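올로클로, 언드콤 매장 수납용품 진열대 재정비… 타공 바구니 색상별 분리 진열

2025년 2월 20일

생활용품 유통업체 올로클로(Orklow)가 언드콤(Undcombe) 매장의 플라스틱 수납용품 진열 구역을 재정비한다고 밝혔다. 대상은 매장 안쪽 철제 선반 5개 열이며, 영업시간 중 구간별로 나누어 진행한다. 작업 구간을 제외한 통로는 평소대로 이용할 수 있다.

이번 작업은 지난해 11월 파월(Powell) 매장에서 먼저 적용한 진열 기준을 옮겨 온 것이다. 해당 기준은 사각 바구니류를 색상, 규격, 손잡이 방향의 순으로 정렬하도록 정하고 있다. 기존에는 입고 순서대로 선반을 채웠기 때문에 같은 규격의 제품이 여러 단에 흩어져 있었고, 재고 조사 때 중복 집계가 발생했다는 것이 회사 측 설명이다.

대상 품목은 수납용품 430점이다. 측면에 구멍이 뚫린 타공형 바구니, 뚜껑이 있는 정리함, 서랍용 칸막이가 포함된다. 이 가운데 타공형 바구니는 겹쳐 쌓을 경우 아래쪽 제품의 테두리가 벌어지는 사례가 있어 적층 높이를 5단으로 제한했다. 종전에는 상한이 없었다. 뚜껑형 정리함은 본체와 뚜껑을 결합한 상태로만 진열한다.

선반 자체의 교체는 없다. 지주에 세로로 뚫린 홈을 이용해 선반 높이만 조정하며, 상단과 중단의 간격을 넓히고 하단은 포장 상품용으로 유지한다. 선반 설비는 볼리멕(Bollimeck) 규격품으로, 별도의 공구 없이 받침을 옮겨 끼울 수 있다. 높이를 바꾼 선반은 상품을 올리기 전에 수평과 받침의 체결 상태를 점검한다.

바구니 진열 작업은 다음 순서로 이루어진다. 먼저 해당 단의 제품을 모두 내리고 선반 면을 닦는다. 이어 제품을 하나씩 들어 테두리와 모서리의 균열, 손잡이 구멍 주변의 변형을 확인한다. 이상이 있는 제품은 판매대에서 제외하고, 나머지는 같은 색끼리 모아 다시 올린다. 손잡이 구멍은 통로 쪽을 향하게 둔다. 가격표는 선반 앞면의 왼쪽 끝에 맞추어 부착한다.

현재 타공형 바구니 구간에는 황록색과 주황색 제품이 같은 선반 구역에 놓여 있다. 두 색상 모두 직사각형이며 측면에 둥근 구멍이 줄지어 뚫려 있고, 끝면에 손잡이용 구멍이 있다. 회사는 두 색상의 진열 위치를 분리하되 인접한 단에 배치해 크기를 비교하기 쉽게 할 방침이다.
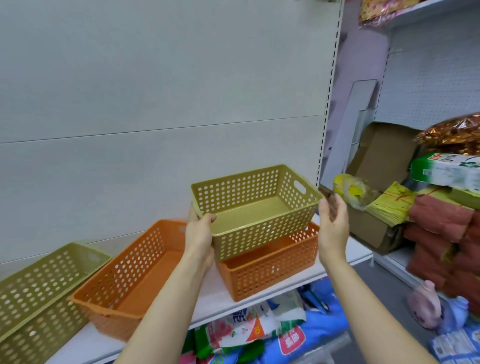 향후 일정

재정비는 3단계로 나뉜다. 1단계는 바구니류, 2단계는 정리함과 칸막이, 3단계는 하단 포장 상품의 재배치다. 단계별 작업이 끝나면 선반 위치 코드를 재고 시스템에 다시 등록하고, 실물 수량과 전산 수량을 대조한다. 차이가 확인된 품목은 다음 단계 착수 전에 재집계한다.

인접한 타공 패널 진열대의 잡화는 이번 대상에 포함되지 않는다. 판매 가격과 교환·환불 기준도 종전과 같다. 작업 중 선반에서 내려진 제품을 구매하려는 고객은 매장 안내대에 품목과 색상을 알리면 된다.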